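Tuvatside Basket Weaving Weekends: Your Questions

I've never woven anything. Can I still come?

Please do! Most of our group are beginners, and it's a lovely craft to start from scratch. You'll begin with a small round base, and Annapurna Kurian will sit with you for those fiddly first few rows (they're the hardest bit, I promise).

What will I make?

On the beginner weekend you'll make an oval basket with a simple border. If you've got the hang of it by lunch on the second day, you can have a go at a braided rim or open lattice sides.
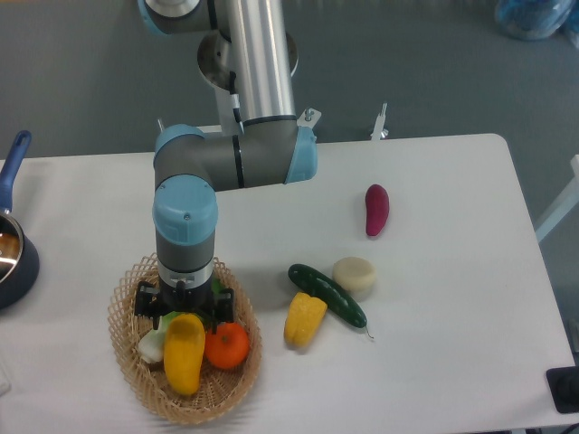 We keep a shelf of finished pieces for you to pick up, turn over and poke at. It's the best way to see how a border is tucked in!

Do I need to bring anything?

An apron, an old towel and sharp secateurs if you own a pair. We've got spare tools in the shed. Cane and willow are included, and we soak them the night before.

How much does it cost?

The weekend is $200, including morning tea and soup both days. A $20 deposit holds your place and comes off the total.

Will it hurt my hands?

They'll be a bit tired by the afternoon. We stop often, and the kettle's always on. If you have arthritis, tell us when you book and we'll put aside the softer cane, which is gorgeous to work with anyway. 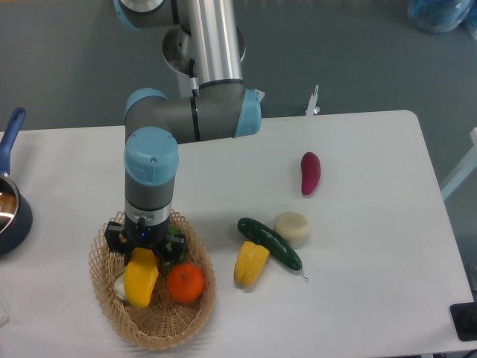
Where are you, and can I park?

We're at 32 Eltden Road, in the old packing shed behind the Shetty orchard. Park on the grass beside the gate. The 523 bus from Britance stops across the road, and it's a flat walk up the drive.

When's the next one?

September, with doors open at 9 am. Willow colours are at their best on the drying racks then, and I can't wait to get my hands on the new purples!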